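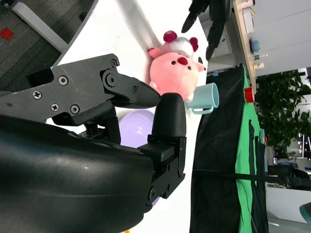 4. Clearing a table: what to expect

The Flendach two-arm unit can do some household chores, slowly and with a person nearby. Clearing a table of mixed items is among the harder ones. A plush toy gives when pinched, and a mug does not.

4.1 Set out a soft toy, a mug and a plate.
4.2 Load the Clulex routine and set the grip to Soft.
4.3 Start with the toy. Keep your own hands off the table while either arm is live.

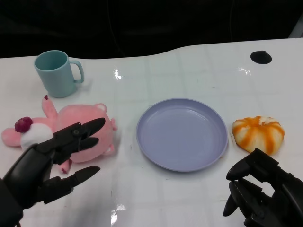
Haiyan Shen, after the March trials at Nultstead, wrote that she would trust it with toys and buns but still wash her own cups. Of 107 full clears, she had to step in on 10.

Note: those results are for dry items on a flat table. Sinks, stairs and full cups are outside this release.

4.4 Move on to the mug. If the grip slips twice, press Hold and stand the mug upright by hand.
4.5 Leave the plate until last - a low rim is hard to get under.

Caution: do not reach between the two grippers to help. Press Hold first.
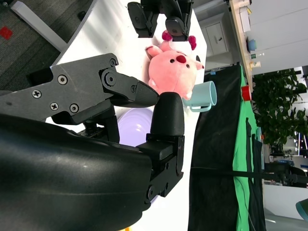

Fig. 4c. Grippers, plush toy and mug, seen from the wrist.

4.6 Save the run before switching off.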